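Kerar 40-piece precision screwdriver set
Reviewed by Tadhg Mac Giolla, 2025-09-22
3 out of 5

I bought this to replace a set my brother-in-law borrowed in February and has since come to regard as an heirloom. The Kerar cost me 57 euro, a lot for something you mainly use to look for the bit you dropped.

The handle is excellent. It has a spinning cap, enough weight to feel serious, and a grip that doesn't go slimy after an hour. The bits fit properly too. I've taken a laptop, a doorbell and a talking bear to pieces with it and haven't chewed a single screw, though the bear no longer says what it used to.

The case is where the money ran out. Bits are held in by foam with the grip of a damp handshake, and the sizes are printed in grey on slightly darker grey. Open it upside down, as I have, and you'll be sorting until teatime.

The extension bar is what I really wanted, for working inside old desktop computers. Anyone who has met one will know the problem: the screw is always at the bottom, behind the drive, under a cable as thick as your thumb.

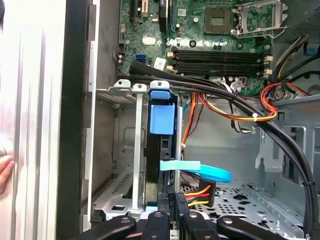

The bar gets down there well enough. The magnet, sadly, is a pessimist. It'll hold a small laptop screw all day, but give it an ordinary case screw and it lets go halfway, and then you're tilting the whole machine and listening for the rattle. My old Dimden set cost half as much and never dropped one.

Would I buy it again? For the handle, probably. I've moved the bits into a tobacco tin.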